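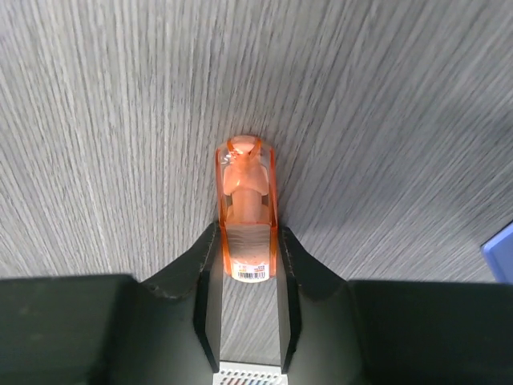

Does a small workshop need an expensive gripper? Most of the time it needs a cheap one with decent pads, and somebody with the patience to run the dull tests.

Aug 30, 2019
By Ankit Tomar

I have been comparing grippers since April, which is a fine way to lose friends. The Berurex costs 473 pounds a pair. The Iltora costs a good deal more and comes in a box I would happily live in. On paper the Iltora wins, and on paper is where I would leave it.

My complaint is with the way these things are sold. Every brochure brags about grip force, as though we all spent our days crushing walnuts. What I want to know is how a finger behaves on something light, smooth and slightly rounded, the sort of thing that rolls about in every desk drawer in Plirkirstead.
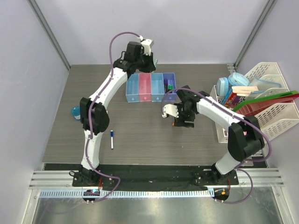

So I ran 100 picks with each pair, same arm, same speed, same tired controller. The Berurex managed 71 with the pads it came with. I swapped those for softer ones from Karunaratne, changed nothing else, and it drew level with the Iltora. Fung-ping Pan, who writes our controller code and dislikes my enthusiasm for rubber, says I should have tuned the closing speed first. She may be right. She has been right about 3 times this year and keeps a note of the dates.

I still think the pads deserve the money before the motors do – and well before the box. A maker who printed a drop count next to the grip force would get my order tomorrow. Until then I shall carry on buying the cheap pair and spending the difference on pads.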